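The Rack on the Table

The bright dish set is back, and it wants you to clear out your cupboards. Tretier, a store that used to sell me plain white plates at a fair price, now has a whole wall of pink, peach and green, and a leaflet on "the joy of the mixed table." I read it twice and still couldn't find a reason to own any of it.

Color does one useful thing. When six people share a sink, you know whose dish is whose, and arguments get shorter. 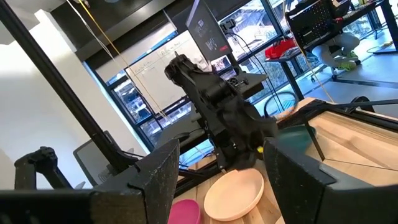
Peach, pink and teal on a wooden tabletop, with a wooden tray behind them.

The drying is where I lose patience. Parkby wants 27 dollars for a wire rack, and the Rollus catalog, which runs to 2,000 items, treats racks as a kind of sculpture. A rack has to hold a plate up on its edge so air gets to both sides. Most will manage that. Then the plates that didn't go in the rack end up lying flat around it, and you've given half your table to a thing that holds one dish.
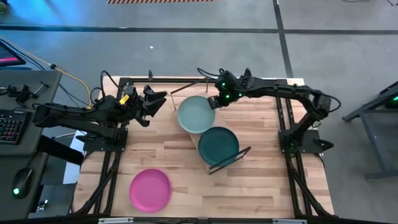
I've tried putting a board under the rack, as the Lo people suggest. It catches some drips and it slides. A folded towel does the same job, and you own one already. As for the mixed table, three colors is plenty, and I'd buy them one piece at a time, secondhand if you can find them.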